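Small Parts, Trays and Sorting
Handout 4: Does a divided tray help?
Tutor: Osaze Okonkwo, Wirovley

You will have read by now that a divided tray makes sorting faster. The Hollmann notes say so on their first page and Ballmont repeats it, in nearly the same words, without adding any evidence. I would like you to treat it as a claim that still needs checking.

Start with what a divider does. It gives you a line, and a line lets you say that a part is on one side or the other. A diagonal makes two triangles, and triangles have narrow corners. Anyone who has tried to get a round piece out of a narrow corner will wonder what has been gained. The usual defence is that a diagonal leaves more room in the middle of each half. Perhaps it does. Measure it before you write it down.

The second claim is that clear plastic trays are better because you can see the parts from the side. At a bench you look down at the tray, so the side view is worth very little. A pale insert seems to me far more useful, at least when the parts are darker than it is. Put white parts on it and you are back where you began. 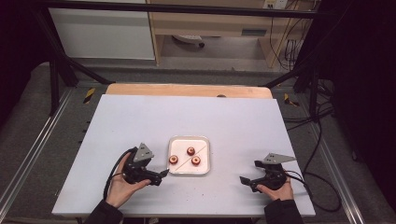 Then there is the matter of how much bare table to leave. Ramix, in the supplier leaflet, wants everything within a hand's width. I have never been persuaded. Crowding the tray with boxes and lids saves a short reach and costs you a knocked tray every so often, and picking up spilt parts takes longer than a great many short reaches. Leave clear space on all sides. If your own timings show I am wrong, bring them along and we will go through them.

A word on reddish-brown parts with a lighter top. Students describe these as spools, cups, caps or beads, sometimes all in one report. Pick a word, say what you mean by it, and keep to it. Rüdiger Wiegand marked last year's reports and found one in which the same part had been given separate names in the method and the results. He marked it down, and I would have done the same.

What to do before Sunday

Set up one tray with a divider and one without, on the same table, at the same height. Use 49 parts for each run. Do 2 runs with each tray, then swap the order and do them again — people get quicker with practice, and whichever tray comes second will look better than it should. Write down every part that ends up on the wrong side of the line. A part lying across the divider is counted as wrong. Please don't invent a third group for it.

Wipe the table first. Specks and crumbs on a white surface catch the eye when you are looking for something small.

Your report should be 200 words, with the timings in a table. I do not want a paragraph on why sorting matters. I want to know which tray was quicker, by how much, and whether the gap is any bigger than the difference between two runs with the same tray. If it isn't, say so and stop there.

Reading: Hollmann, first section only. Ballmont if you have time, with a pencil in your hand.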